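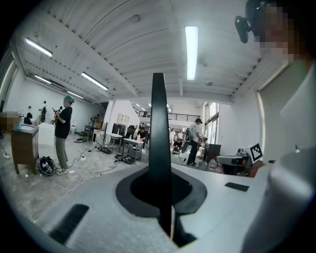 Pale top, on the right.

Keeping light work shirts from going dull
Home > Laundry and Clothes > Washing

stanciu_k
Posted 29th April
I wear light gray and off-white shirts to work five days a week and they all look tired after a few months. The collar goes first, then the underarms, then the whole shirt takes on a yellowish cast. I wash at 100 degrees Fahrenheit with regular powder, normal cycle, full load. No bleach so far. The water here is hard. I have a kettle that proves it.
What do people do that works? I don't want to buy new shirts every January like I have been doing.

Roxana Oprea
Your water is too cool for powder and body oil. Go up to the hottest setting the label allows. Most plain cotton shirts will take it. Also stop filling the drum. Shirts need room to move or the dirty water just sits in them.
For the collar, wet it, rub in a little dish soap with your fingers, leave it for half an hour, then wash.

londen_line
I disagree on hot water. I washed everything hot for years and all I got was shrunken sleeves. If a stain has already been through the dryer, hot water won't do much for it anyway. I went to cold with liquid detergent and an extra rinse and my shirts last longer.

Roxana Oprea
They last longer because the fabric gets less wear. That's a different thing from being clean. He is asking about yellowing. Yellowing is mostly oil and deodorant that never got washed out.

londen_line
Mine aren't yellow either.

wondent
What are the shirts made of? If they are part polyester the answer changes. Polyester holds on to oil. I have two blends that smell clean out of the washer and stop smelling clean by lunch.

stanciu_k
Three are all cotton. The rest are a blend, I think 60/40 but the print on the label has worn off. The blends are the worst ones at the underarms.

Ekow Yakubu
I did the wash at a small hotel for several years, table linen and staff shirts. With hard water, detergent is used up by the minerals before it gets to the cloth, and what is left over forms a gray film. So you either use more detergent or you soften the water. We used washing soda. At home I put in half a cup with the powder.
Once a month I soak the white ones overnight in oxygen bleach and the warmest water they can take. Use a bucket or the tub. Dissolve the powder first, then put the shirts in. Don't mix it with anything else.
Light gray shirts I soak for an hour or two at most. Try one first.

wondent
Does the overnight soak do anything for the blends?

Ekow Yakubu
Some. The collar comes back better than the underarms. If the underarm has gone stiff, that is antiperspirant, and I would try white vinegar on it in a separate soak and rinse it well before any other product goes near it.

vanau77
I gave up and bought blue shirts.

londen_line
Blue ones fade at the collar fold. Same problem, other direction.

vanau77
Sure, but I can live with a faded collar. I can't live with a yellow one.

Roxana Oprea
One more thing for the original poster. Don't use fabric softener on these. It coats the fibers and the next stain sticks to the coating. Dryer sheets do it too, only less.

stanciu_k
I do use softener. Every load. OK, that stops today.
I soaked two of the cotton shirts last night the way Ekow said. The off-white one came out clearly better. The gray one looks the same to me, maybe a little better at the cuffs. Next I'll try the washing soda and smaller loads and see how the collars look in a month.

londen_line
Try one batch cold with the extra rinse, too, and compare.

stanciu_k
I can do that. I have enough shirts to split them.

wondent
Mark the labels with a laundry pen so you remember which is which. I tried this with towels, forgot to mark them, and learned nothing.

2,577 views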